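Chapter 7
Planning in Tight Places

I learned to distrust my own planner in August, in a spare bedroom, lying on my stomach with a laptop. The arm had been told to reach behind a piece of furniture, and the planner had given me a lovely smooth path. Then it gave me a different one. Then it ran out of time and gave me nothing at all. Same start, same goal, same code!

If you worked through Chapter 5, you already have a planner that does fine on an open tabletop. You scatter random samples, connect the ones that don't collide, and search the graph. I still love that method (it fits on two pages and you can debug it with print statements), but it has a weak spot, and this chapter lives in it. When the only way to the goal runs through a narrow gap, very few of your samples land inside the gap, and the graph falls into two halves that never meet.

My first fix was the one everybody tries, which is more samples. Iulian Zamfir, who shared the Bramwell codebase with me back then, watched me raise the count all afternoon and finally asked how big I thought the gap was in joint space. I had no idea. I'd been picturing it in the room, where it looked generous, and the arm doesn't plan in the room. It plans in a space with seven dimensions, one for each joint, and a gap you could put your whole hand through can be a sliver in there.

We logged 287 planning calls on that one reach, and you'll find them in the Bollodlow folder that comes with the book. Open them before you read Section 7.2. Sort by planning time and look at the slow ones first, and keep a note of which link was in collision when each sample got thrown out. I'd have bet on the fingertips. I'd have lost.
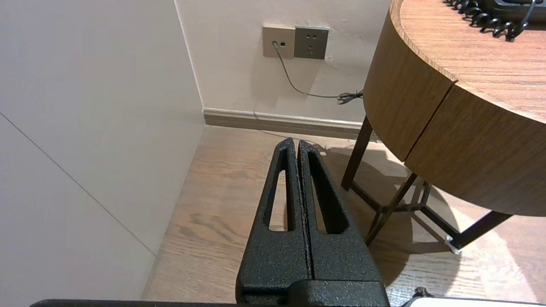

Figure 7.1. Gripper between a wall panel and a round side table, seen from the wrist. Note the table legs and the crossing bars between them.

Thin parts like those legs deserve some thought before you write any code. Wrap the whole table in one big box and the collision checker is fast, but the space between the legs is gone. Model each leg and bar by itself and you get the space back, along with a lot more checks per sample. We'll do it both ways in Section 7.1 and time them. After that come bridge sampling, growing trees from both ends, and a shortcut smoother that I rewrote 9 times and still don't fully trust near walls.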